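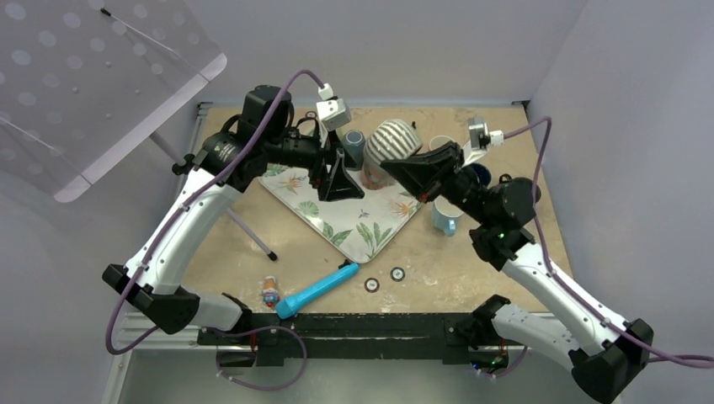

Teil 4: Teig ansetzen, formen und backen

So, ab jetzt wird es klebrig! Wer die ersten drei Teile gelesen hat, weiß ja, worum es mir geht: den Grittibänz so hinzubekommen, wie ich ihn hier in der Schweiz jeden Dezember beim Bäcker kaufe (und meistens schon im Tram anfange, mit den Beinen zuerst). Ich backe ihn inzwischen den ganzen Winter durch, einmal sogar im April, da haben die Nachbarn etwas komisch geschaut.

Zutaten für zwei große oder vier kleine Männchen:

600 g Zopfmehl (in Deutschland nehme ich Weizenmehl Type 550)
21 g frische Hefe, also ein halber Würfel
1 1/2 TL Salz
2 EL Zucker
80 g weiche Butter
3,5 dl Milch, lauwarm
1 Ei zum Bestreichen, dazu Rosinen und Hagelzucker

4.1 Teig ansetzen

1. Mehl, Salz und Zucker in einer großen Schüssel mischen und in die Mitte eine Mulde drücken.

2. Die Hefe in ein wenig von der Milch auflösen und in die Mulde gießen. Restliche Milch und die Butter in Flöckchen dazu.

3. Kneten. Von Hand zehn bis fünfzehn Minuten, in der Maschine acht auf kleiner Stufe. Ich mache es von Hand, das ist mein Ersatz fürs Fitnessstudio.

4. Ein Stückchen Teig zwischen den Fingern auseinanderziehen. Wenn es sich dünn dehnen lässt, ohne gleich zu reißen, ist der Teig so weit. Sonst noch einmal drei Minuten weiterkneten.

5. Schüssel mit einem feuchten Tuch abdecken und bei Zimmertemperatur aufs Doppelte aufgehen lassen. Bei mir dauert das anderthalb Stunden, in meiner alten Wohnung mit den undichten Fenstern waren es eher zwei.

Achtung: Die Milch darf wirklich nur lauwarm sein. Ich habe sie in meinem ersten Schweizer Winter fast gekocht und dann einen ganzen Abend auf einen Klumpen gestarrt, der sich nicht rührte.

Hinweis: Wer abends ansetzen und morgens backen möchte, nimmt nur 10 g Hefe und kalte Milch und stellt den Teig über Nacht in den Kühlschrank. Morgens eine Stunde vor dem Formen herausholen.

4.2 Formen

1. Teig teilen und jede Portion zu einer länglichen Rolle formen, nicht zu dünn. Kein Mehl auf die Arbeitsfläche streuen, sonst rutscht alles weg.

2. Im oberen Viertel mit der Handkante den Hals eindrücken und dabei leicht hin und her rollen. Der Kopf darf ruhig etwas groß wirken.

3. Die Rolle aufs Blech mit Backpapier legen und ein wenig flach drücken.

4. Unten für die Beine in der Mitte einschneiden, bis knapp unter den Bauch. Links und rechts schräg für die Arme einschneiden. Eine Teigkarte geht besser als ein Messer, eine Schere am allerbesten.

5. Beine weit auseinanderziehen! Viel weiter, als es richtig aussieht. Im Ofen wachsen sie sonst wieder zusammen, und dann hat man einen Grittibänz im Rock.

6. Arme nach Wunsch legen: in die Hüften, vor den Bauch oder einen zum Winken nach oben. Aus Teigresten gibt es Mütze, Schal und Knöpfe, die klebe ich mit etwas Wasser an.

7. Rosinen als Augen tief hineindrücken. Richtig tief, bis man denkt, jetzt ist es zu viel.

Meine Freundin Thoa Vũ flicht ihren Männchen übrigens Zöpfe und gibt ihnen gefüllte Bäuche mit Marzipan. Das kann man machen, dann aber die Naht nach unten legen und gut zudrücken.

4.3 Backen

1. Die geformten Männchen zwanzig Minuten auf dem Blech ruhen lassen, währenddessen den Ofen auf 200 Grad Ober- und Unterhitze vorheizen.

2. Ei verquirlen und alles dünn bestreichen, auch die Seiten. Wer mag, streut jetzt Hagelzucker drüber.

3. In der unteren Ofenhälfte 25 bis 30 Minuten backen, kleine Männchen nur 20.

4. Klopfprobe: mit einem Topfhandschuh anheben und auf die Unterseite klopfen. Es soll hohl klingen.

5. Auf einem Gitter auskühlen lassen.

Achtung: Nach der Hälfte der Zeit einmal nachsehen. Die Arme werden schneller braun als der Bauch. Bei Bedarf ein Stück Alufolie locker drüberlegen.

Hinweis zum Aufbewahren: Am Backtag schmecken sie am besten, mit Butter und einer Tasse heißer Schokolade. Am nächsten Tag toaste ich die Reste, und einfrieren kann man sie auch, einen Monat geht gut. Zum Auftauen über Nacht in der Küche liegen lassen und morgens fünf Minuten bei 150 Grad aufbacken.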